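Holloway Home & Family Boards > Children's Play > Toys and Games

Thread: Play kitchens: real pans or toy pans?

mossy_kettle
Started December 29, 2018

Right, post-Christmas question. My daughter got the Gidotlow play kitchen from her grandparents and it's lovely, but the pans that came with it are rubbish. Thin little things, and the lids don't sit on anything, they just slide off when she stirs. She's three and she wants to "make soup" all day long, so a lid that stays put matters a lot in this house.

Do I buy a better toy set or just give her one of our small saucepans? My mum says we only ever had real ones. My husband thinks she'll brain the cat.

And what do you all put IN the pans? We've got a felt egg and that's it.

Plumtree77
Real pans every time. Charity shop, a couple of quid, done. Mine had an old milk pan and a colander and they were the only bits of the kitchen that lasted. The toy kettle went in the bin by February.

Thaddeus Wojcik
I'd go the other way, sorry Plumtree. A real saucepan has one long handle and small children swing it like a bat. If you're going to use a proper one, get a casserole shape with a loop handle each side, so they have to use both hands and carry it level. Our two never dropped theirs on a foot once we'd swapped.

Plumtree77
My milk pan never hit anyone!

Thaddeus Wojcik
Yet.

dotty_in_the_shed
Glass lid or solid lid, that's the bit I'd think about. My grandson completely lost interest in his tin pot because he couldn't see his dinner. With a see-through one he'll sit there "checking the carrots" for ages. But I wouldn't let a three-year-old have a real glass one on a tiled floor, so ours only comes out on the rug when I'm sat next to him.

mossy_kettle
Oh that's a good point about seeing in, she's always lifting the lid to look. We've got laminate so a rug would have to be found. Is there a toy one with a clear lid that isn't glass?

Plumtree77
Nullo used to do one with a plastic lid, I think my sister had it. The knob came off though and she had to glue it back on. Twice!

bramblejack
Can we talk about the knob, because I have opinions. Flat knobs are useless for little fingers. You want a round one that stands up a bit so they can get hold of it from above. My lad used to prise his lid up with a spoon until we got one with a proper knob.

For food, skip the big sets. We bought a 200-piece one and 8 bits get used, the rest lives under the sofa. Corn on the cob is the favourite by miles, nice and chunky with bumps to feel. Peas are the enemy.

dotty_in_the_shed
Seconding the corn! Will a whole one go in the pot with the lid on, though? That's what causes the tears here.

bramblejack
Depends on the pot, so take the corn to the shop with you. This is the sort of shape I mean, pot and corn together:
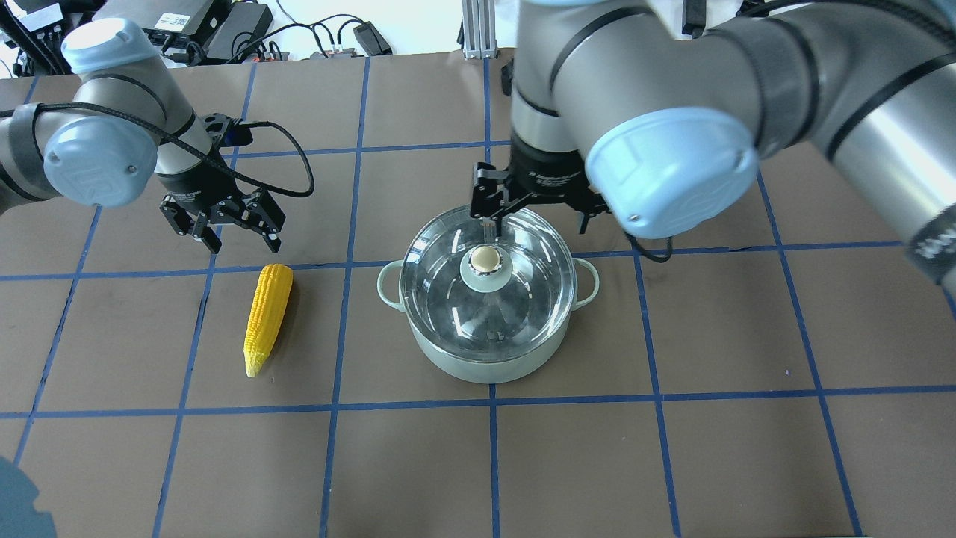 Sage green pot, clear lid, cream knob on top. Corn to the left.

mossy_kettle
Ooh I like that green. And two loop handles, so Thaddeus will be pleased.

Thaddeus Wojcik
Thaddeus is pleased. Still wouldn't hand over the lid until you know what it's made of, I can't tell from that.

Plumtree77
It's pretty, I'll give you that. I'd still spend my two quid at the charity shop and put the rest towards cake.

dotty_in_the_shed
The blue tape squares have given me an idea, I might do a few on the play table. One square for the pot, one for the chopping board. He likes everything to have a place at the moment.

mossy_kettle
Stealing that. OK, plan is a pot with loop handles, a round knob, and a corn cob. Grarkosix have a sale on in January so I'll have a nosy there first, and I'll try the charity shop on the way home to keep Plumtree happy. The felt egg is staying, she's named it.

Plumtree77
Named it what??

mossy_kettle
Susan.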